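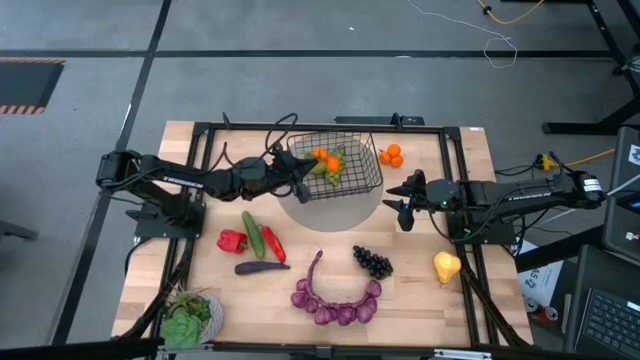

1. Small thread about a basket of fruit and vegetables that nobody can eat. I bought most of it in April from Erkisitz, box number 705, and since then I am learning how to fill a wire basket so it looks like someone came home from the market.

2. My first mistake was to put in everything. A basket has a limit, and if you pass it, you see only a hill of colors. Now I lay all the pieces on the wood table first and choose from there.

3. The wire is very open, so the bottom layer is visible too. I used to hide the ugly pieces there – it does not work. Everybody looks at the bottom. 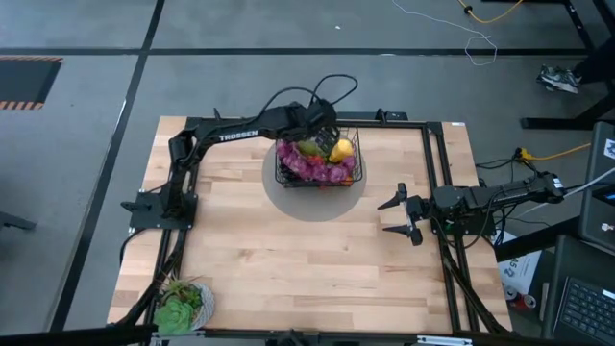 The yellow ones I like to have at the side, leaning a little. If they stand straight they look like they wait for a bus. Purple goes well next to yellow, and I can use a lot of it before it becomes too much.

4. Remzi Işık told me to keep the green grapes for last and let them fall where they want. I tried it 3 times and he is right, but I have not told him yet.

5. Round orange fruit is the most difficult for me. It rolls to the corner and stays there. I put two pieces close together and a bunch of grapes beside them.

6. Now the red onions. They are my favorite, because of the thin lines on the skin and the dry little roots. I keep them out of the basket, in a group on the table, with the roots going in different directions.
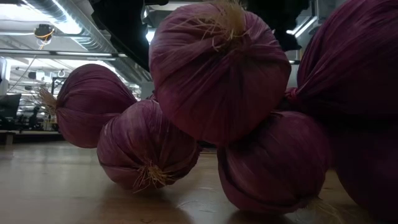

7. Does someone know if Polat still sells the shallow basket? The Jemeck one is up to 2 inches too deep for my shelf. Please write to me here, I read everything in the evening.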